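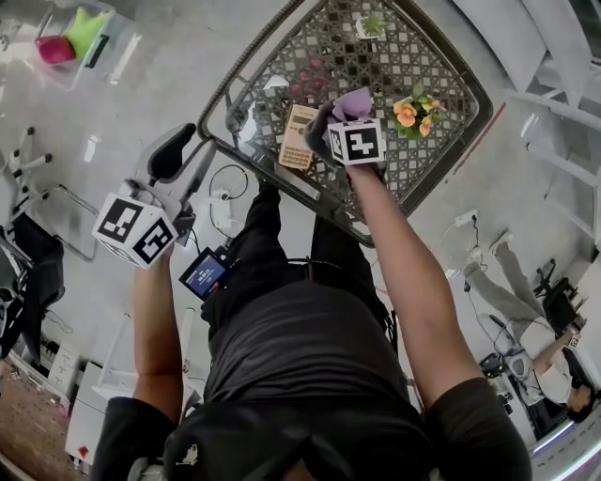 Re: [humton-allotments] Slugs, beans and the Rinavville seed swap

14 comments | 2 shares

Hello all,

Sorry for the slow reply, I've been meaning to answer this since the weekend and then the rain came and I spent every spare minute bailing out the bottom bed. Quoting the bit I'm replying to:

> Has anyone on the Humton side had any luck with climbing beans this
> year? Mine came up lovely and then went overnight, every single one,
> just little green stumps. I've tried eggshells and I've tried coffee
> grounds and I might as well have laid the table for them. Also is
> anybody driving over to Rinavville for the swap on Saturday, and is
> it still in the chapel hall or have they moved it?

Beans first. Mine went the same way in the first sowing, so you have my full sympathy! I gave up on eggshells years ago (I swear they slide over them for fun) and what I do now is start the lot in toilet roll tubes on the kitchen windowsill and not let them anywhere near the soil until they're a good hand high with proper leathery leaves on. I lost 2 out of the second batch and the rest are halfway up the poles. It does mean the kitchen looks like a recycling centre for most of spring, but there we are.

The other thing is going out after dark with a torch and a bucket. Horrible job, very satisfying. Go at half ten or so when it's damp and look on the underside of anything lying flat, old planks especially. I leave one plank down on purpose now and just turn it over every evening.

If you want to sow again it isn't too late for the dwarf sorts. I've got a paper bag of Frandsen left over, which I had never grown before last year and would now not be without. They're a flat green pod, quite squeaky when you bite them, and they don't need poles. The climbing one I like is Bustidero but it's slow, and I wouldn't start it now. It sulks if the nights are cold and then does everything at once in September when you are sick of beans.

Swap: yes, still the chapel hall, doors at ten. They did talk about moving it to the school but that fell through over the parking. I'm driving and can take two more if nobody minds sitting with trays on their knees. The 644 bus stops at the bottom of the hill too, though check the times, they changed them again. Last year they had more than 124 kinds of seed laid out and I came home with far too many squashes, so somebody please stop me.

Could people label things properly this time? I had an envelope marked "nice one, purple" and I still don't know what it was. It was nice, and it was purple, but I'd like to grow it again!

Oh, and whoever borrowed the long-handled hoe from the shed, could it come back before the swap please, the couch grass by the tap is getting away from us.

Right, off to turn my plank over.

Plot by the water butts

Like (9) | Reply (3)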